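How to List a Series Written Under Several Pen Names
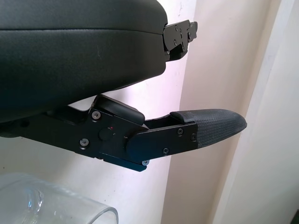 Begin with the copyright page of each book, not the cover. Publishers often record the legal name there when the cover carries a pen name.

1. Make one row per title. Enter the name exactly as printed, then the legal name in a second column.
2. Add the first publication year. Reprints cause most errors: the Plullon edition of the Kamata novels gives 2000, but 4 of the 13 titles came out earlier under the name Jaser.
3. Sort by year, then by series number. Omnibus volumes go last.
4. Mark retitled books with "also as" and keep them in the same row.

If two sources disagree on a year, use the older printing and note the other. Leave unconfirmed pen names blank.

The Rasano template has a spare column for shelf numbers (3738 in the sample row). Delete it if unused.

Last updated 10 February 2020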